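Progress report, coffee service refit, second reporting period
Submitted to: Grinen, small works program
Date: 5/9/18

## 1. Scope of this report

The work covers the coffee point on the ground floor of the Lekier building: one table, one machine, glassware, water supply and the written procedure for use and cleaning. The grant pays for the machine, the glasses, the descaling supplies and the first year of service. Electrical work was finished in April and is not reported again.

Status at the close of the period is as follows.

| Item | Planned | Status |
|---|---|---|
| Machine placed and leveled | Period 1 | Done |
| Short-pour trials | Period 2 | Done |
| Drip tray cleaning schedule | Period 2 | Done, under review |
| Glassware order, second lot | Period 2 | Late |
| Written procedure, wall copy | Period 3 | Drafted |

## 2. Placement and pour trials

The machine was moved from the side counter to the table at the start of the period. The counter had a slope toward the wall, and the tray drained to the back, where it could not be seen. The table was checked with a level in two directions and needed one adjustment at the foot. No further movement has been recorded. 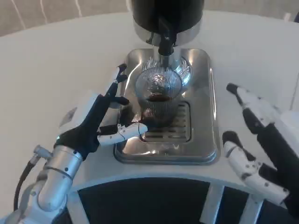 Short pours are the main use of this coffee point, and the trials were run on that basis. Each trial used the same coffee (Pietrzak, medium grind) and the same water. The first trials used a tall mug, which left too little clearance for the hand and made it awkward to remove the mug without touching the spout. The ribbed glass on the slotted grate is the replacement now used for all short pours, and a small amount of coffee in the bottom can be read through the side without lifting it. Volume was checked by weight in every trial. The spread between pours was within the limit set in the plan, except for the first pour of the day, which ran short. The procedure now calls for a blank pour before first use – plain water, discarded.

A total of 356 pours were logged in the period. Of these, 12 were rejected for low volume. All 12 were first pours made before the blank pour was introduced. The log also has a column for temperature, but the probe was not available until late in the period and the readings are too few to report. They will be included next time if the probe stays with the project.

## 3. Cleaning

The polished base shows water marks quickly. This was listed as a minor risk in the plan and has turned into a regular task. Three methods were tried:

- damp cotton cloth, then dry cloth
- paper towel only
- diluted vinegar, rinse, dry cloth

Paper towel left fibers in the slots of the grate and was dropped. Vinegar gave the best finish but added time and a smell that users objected to. The damp and dry cloth method has been adopted for daily use, with vinegar kept for the end of the week. The grate is lifted out, washed by hand and dried before it goes back. It must not go in the dishwasher; the supplier's note on this point is clear, and a copy has been placed in the drawer with the cloths.

Descaling is set at every 20 operating days. One descaling cycle fell in this period and was completed without a fault message. The water at this address is hard, and the interval may need to be shortened. A decision will be made after the next cycle.
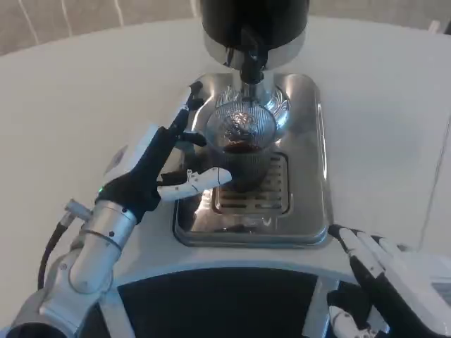 **Prepared by: Project Coordinator, Tuketti**

## 4. Glassware

Handling practice has been settled. A glass is held by the side while it stands under the nozzle and is kept on the steel base until the last drops have fallen. Lifting early was the cause of most drips on the tabletop in the first week. The vertical ridges give a usable grip, and users reported fewer slips than with the smooth glasses from the old stock. The ridges do collect coffee oil if the glass is left standing, so used glasses should be rinsed soon after use. A soft brush has been added to the supply list at a small cost, charged to consumables.

The second lot of glasses is late. The order was confirmed, then split by the supplier, and only part of it was shipped. Of the glasses received, 2 had chips on the rim and were returned for credit. The current stock covers normal use but leaves no reserve for breakage or for larger meetings. If the balance has not arrived by the middle of the next period, we propose to cancel it and buy a similar glass locally. The unit price would be slightly higher and could be covered from the unspent part of the delivery line.

## 5. Budget

Spending is below plan. The difference comes from the late glassware and from a service visit that was moved to the next period at the supplier's request. No transfer between budget lines is requested now, other than the possible change described in section 4. Receipts are filed in order of payment and are attached as a separate document.

## 6. Work planned for the next period

- Final text of the procedure, printed and mounted by the table
- Service visit, including a check of the nozzle seal
- Second descaling cycle and decision on the interval
- Receipt or cancellation of the remaining glasses
- Temperature readings for at least one full week

One point needs an answer from Grinen before the procedure is printed: whether the program logo must appear on the wall copy, and in what size. The grant letter mentions signs but does not say if a procedure sheet counts as one.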